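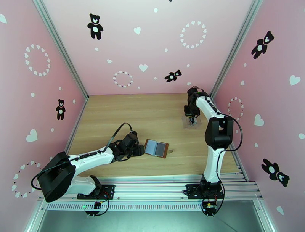

How much priming sugar does a 20 litre batch of bitter need at bottling?

Between 80 and 110 grams of ordinary white sugar, depending on how lively you want it and how warm the beer was when it finished fermenting. Weigh it. Spoons are too rough a measure for this job.

September
By Aisling Mulligan

Session 2: Bottling and conditioning

Bring your notes from the first session. We will use the gravity readings you took then.

When to bottle

Take a reading, wait two days and take another. If they match, and the figure is close to what the recipe predicts, the beer can be bottled. If it is still falling, leave it. Beer bottled too early carries on fermenting in the glass and the bottles may burst. A reading that has stuck well above the target is a different problem and is covered in session 3.

Bottles

A 20 litre batch fills about forty 500 ml bottles, less whatever you leave behind with the sediment. Brown glass is best. Clear and green bottles let in light, which gives the beer a skunky smell, so keep those in a cupboard. Don't use thin glass made for still drinks.

Rinse each bottle straight after drinking and most of the work is done. Old sediment needs a soak and a brush. Sanitise on the day with a no-rinse product mixed as the label says, and let the bottles drain upside down.

Adding the sugar

Batch priming is the method we use in class. Boil the sugar in 200 ml of water for a few minutes, let it cool with the lid on, and pour it into a clean bottling bucket. Siphon the beer on top with the end of the tube under the surface. Stir slowly with a sanitised spoon. Splashing at this stage makes the beer taste of wet cardboard after a month or so.

The Workora sheet in your folder lists sugar weights by style. Note that it assumes 23 litres, so scale down.

Filling and storing

Fill to 3 cm from the top and cap at once. Keep the bottles at room temperature for two weeks, then move them somewhere cooler. Open one at the end of the second week. If it is flat, turn the rest over gently to lift the yeast and give them another week.

Label the caps with the batch and the month.

For next time

Read Caoimhe Mac Suibhne's handout on stuck fermentation, and bring one bottle for tasting. Sedthorpe students should use the side door after 6 pm.

Related items
Session 1: Using a hydrometer
Session 3: Stuck and slow fermentations
Cleaning and sanitising: a checklist
Kegs or bottles?
Reading list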